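3.2 Stain removal trials on cotton table linen

The second series tested whether a short wait between applying a cleaning solution and blotting it changes how much color is left in the fabric. Earlier work in our group used loose swatches pinned to a board. Swatches are easy to measure, but they have cut edges, and liquid spreads differently near a cut edge than it does in the middle of a large cloth. For this series we used whole tablecloths and marked the test spots at least 36 cm from any hem.

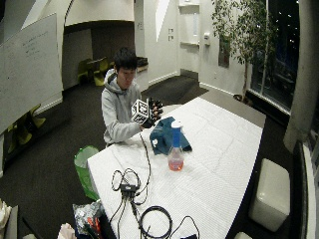 Department of Textile Care and Household Materials, Hutitz Institute

Figure 4. Seated work at the long table with the white quilted cover. A crumpled teal-blue cloth lies near the middle of the table.

Three fabrics were used: a plain-weave cotton (Hornero), a cotton-linen blend (Choi), and a quilted cotton with a polyester fill (Farus). Each cloth was washed once without softener and dried flat before use. The stains were black tea, beet juice, and tomato sauce thinned with water to a fixed weight. A measured drop was placed on each spot and left for 20 minutes at room temperature. The solution was then sprayed from a fixed height and blotted with a folded dry cloth under a 700 g weight. Wait times between spraying and blotting were zero, two, five, and ten minutes.

Color was read with a handheld meter before staining, after staining, and after the cloth had dried overnight. We report the share of the color change that remained after treatment. Spots where the drop ran outside the marked circle were left out. After these were removed, 2,032 readings were available for analysis. All readings were taken by the same operator (Barış Yalçınkaya) to avoid differences in how hard the meter was pressed against the cloth. The October readings were repeated in full after the meter lamp was replaced, and only the repeated values are used.

On the plain cotton, a wait of two minutes left less color than immediate blotting for all three stains. Going from two to five minutes gave a further small gain for tea and none for beet juice. At ten minutes the beet stains had begun to spread past the marked circle and the meter readings at the center no longer gave a fair picture of the stain as a whole. We therefore treat the ten-minute beet values with caution and do not include them in the fitted curves. 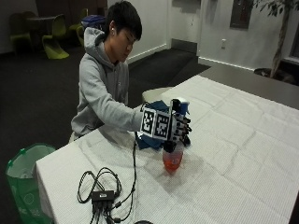

The quilted fabric behaved differently. Liquid moved through the top layer into the fill within the first minute, and blotting brought back only part of it. As the cloth dried, color returned to the surface along the stitch lines, so that spots that read as nearly clean while damp were darker the next morning. This effect was strongest for tea. A second round of spraying and blotting reduced it but did not remove it, and the same spots showed a faint ring after a normal machine wash.

The blend fell between the other two fabrics at every wait time. Its results varied more from spot to spot, probably due to uneven yarn thickness, and the difference between two and five minutes was within the error of the meter. Section 3.3 repeats the tea series with warm solution.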